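Packing robots make progress on parcels, but the laundry can wait

Two-armed robots are getting steadily better at the dull parts of warehouse work, and a trial at a parcel shop in Villanueva gives some idea of how far they have come. The short version from the people running it is that a machine can now do one job at a packing table for most of a shift, provided a person is close by.

The shop belongs to Trillar, a shipping firm that handles returns and small orders for online sellers. Since September it has given over one weighing station to a robot supplied by Lumero. The task is simple to describe. A soft plastic mailer comes out of a crate, goes on a scale, stays there until the weight is recorded, and then moves to a belt that takes it to sorting.

"It's the job new hires get on their first morning," said Gladys Lozano, who manages the floor at Trillar. "They have it in ten minutes. The robot took most of the fall."

Lozano said the best hour so far came on a Sunday, when the station got through 100 mailers and staff stepped in for 7 of them. A person working the same table at an easy pace clears 381 in the same time. The company has not moved anyone off the weighing stations and says it has no date in mind for doing so.

Soft packages are the hard part. A cardboard box has flat sides and stays the same shape when it is picked up. A mailer with a sweater in it sags, folds over on itself and catches on the one underneath. If part of it hangs off the tray and touches the table, the reading is wrong and the postage is wrong with it. Early on, Lozano said, the robot would set a bag down properly and then leave a finger on it while the scale was settling, which added weight. Customers were not charged for those parcels, and the station now rejects any reading that moves after the hand is supposed to have let go.

Anselmo Restrepo, an engineer at Lumero, said the fix for that took longer than teaching the arms to reach into the crate. Knowing when to release something is mostly a matter of touch, and the fingertips do not feel very much. Glossy plastic makes it worse, as reflections can hide where one bag ends and the next begins.

Restrepo was cautious when asked about homes. Lumero gets the question often, he said, usually about laundry and dishes. The company has tried both in its own test kitchen using the same control software, called Dorik. Towels of one size went fairly well. A mixed basket of clothes did not, and the team stopped running dishes with anything breakable in the load.

"At the shop the scale is in the same place every day," he said. "In my house the table is not even in the same place every day."

He expects shop-floor work to come first for that reason, along with some back-room jobs such as sorting returned clothing or filling shelves after closing. Each would still need its own period of training, and he would not give a price for a home machine or say when Lumero might offer one.

Staff at Trillar had mixed views. Two packers said they would be glad to lose the weighing table, which is hard on the shoulders by the end of the day. Another said she spent more time watching the robot than she used to spend weighing, and that the stop button should be moved closer to the belt. Lozano said the button will be moved before the holiday rush.

The trial continues through the winter. Trillar plans to add padded envelopes next, then small boxes, and will keep the robot off the late shift until the number of times staff have to step in comes down. Lozano also wants it to deal with torn mailers, which it currently treats like any other parcel. For now those are pulled out by hand before the crate reaches the table.
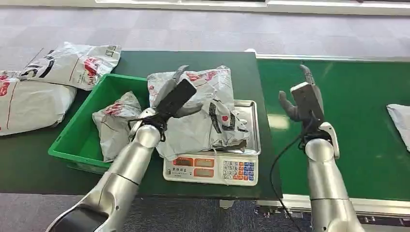
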